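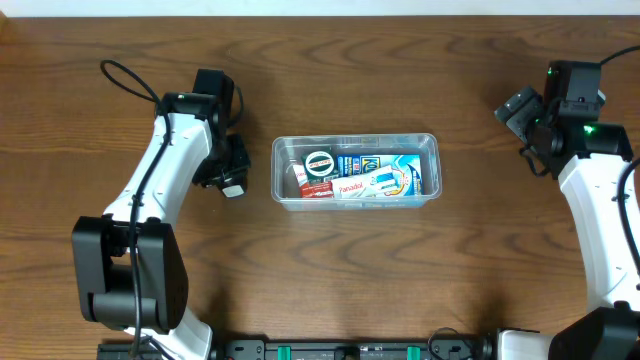

双腕の左だけ、把持中に力が抜ける件

1: hoshino_s
薬箱の箱詰めを双腕でやらせています。制御はWarkenのコントローラ、上位はDritero。
5月に入ってから、左腕が箱をつかんだまま急に脱力するようになりました。手首から先がすとんと落ちて、指先が天板に当たります。右は一度も出ていません。
ログに残るのはエラー227だけです。マニュアルには「通信異常」としか書いてありません。
手首のLEDは落ちたあとも緑のままでした。
電源の入れ直しで復帰しますが、しばらくするとまた出ます。同じ症状の人いますか。

2: costel_m
227ならうちも出たことがある。ケーブル。
左は手首の上でケーブルが輪になって浮いてるでしょ。腕を畳んだときにあの輪が引っ張られてコネクタが半抜けになる。うちはそれだった。

3: R_Vashisht
ケーブルと決めるのは早いと思います。
右もケーブルは輪になっていますよね。右で出ないなら、輪があること自体は原因の説明になりません。
電源電圧の記録はありますか。把持で電流が増えた瞬間に電圧が下がって、通信が先に落ちる例を見ています。

4: hoshino_s
>>3
電圧は取っていませんでした。今日から取ります。
>>2
コネクタは目視では刺さっています。押し込んでも動きません。

5: costel_m
目視じゃわからないよ。必ず電源を切ってから抜いて、端子を見て。
あと左右は動きが違うんじゃないの。左のほうが深く曲がるなら、輪があっても右は平気で左だけ引っ張られる。

6: tiziana_b
原因も大事ですが、LEDが緑のまま脱力するほうが気になります。
緑だから大丈夫だと思って手を入れる人が必ず出ます。原因がわかるまで、通電中は容器に触らない運用にしたほうがいいです。箱の詰め直しも、停止して電源を落としてから。

7: hoshino_s
>>6
実は昨日、箱を直そうとして手の甲に当たりました。けがはありません。
今は非常停止を押してから手を入れています。

8: tiziana_b
>>7
その非常停止、モーター電源を切る方式ですか。切れるなら押した瞬間に腕が落ちます。ブレーキのない関節なら、先に退避姿勢まで動かして、腕の下に手がない状態で押してください。
けががなくても記録は残したほうがいいですよ。

9: paraschiva
Roltedbridgeの中継基板を使っていませんか。
古いファームだと、通信が切れたときの既定動作が「保持」ではなく「脱力」になっています。設定で変えられます。通信が切れる原因とは別の話です。

10: hoshino_s
>>9
使っています。設定を見たら脱力になっていました。保持に変えます。

11: R_Vashisht
保持にするのは反対です。
箱や指を挟んだまま保持されたら、外せなくなります。薬の箱くらいの重さなら、落ちるほうがまだましです。

12: paraschiva
>>11
それは把持部だけ分けて設定すれば済みます。肩と肘は保持、グリッパーは開放。うちはこれで運用しています。

13: R_Vashisht
>>12
グリッパーが開くなら挟み込みはだいぶ減りますね。ただ、腕と天板の間に挟まる場合は残ります。保持力の上限も下げておくべきだと思います。

14: hoshino_s
途中経過です。
電圧を記録しながら把持を2256回繰り返しました。227は2回出ました。どちらも電圧は下がっていません。
2回とも、左腕をいちばん深く畳んだ姿勢のときでした。

15: costel_m
ほらケーブルだ。

16: R_Vashisht
>>14
電源の線は薄くなりましたね。記録の間隔はどのくらいですか。粗いと瞬間的な低下は拾えません。

17: hoshino_s
>>16
40ミリ秒ごとです。粗いですか。

18: R_Vashisht
粗いです。オシロを当てないと、ないとは言い切れません。

19: hoshino_s
電源を切って左手首のコネクタを抜いたところ、端子が1本、少し奥に引っ込んでいました。
予備のケーブルに交換し、輪の固定位置も変えました。Dinuのクランプが余っていたのでそれで留めています。
基板の設定は肩と肘を保持、グリッパーを開放にして、保持力の上限も下げました。
交換後はまだ午前中に動かしただけで、227は出ていません。オシロは来週借りられそうなので、そのときに測ります。

20: tiziana_b
LEDの件はWarkenに問い合わせましたか。

21: hoshino_s
>>20
しました。「通電表示であり、サーボの状態を示すものではない」との回答でした。
操作盤の横にその旨を貼りました。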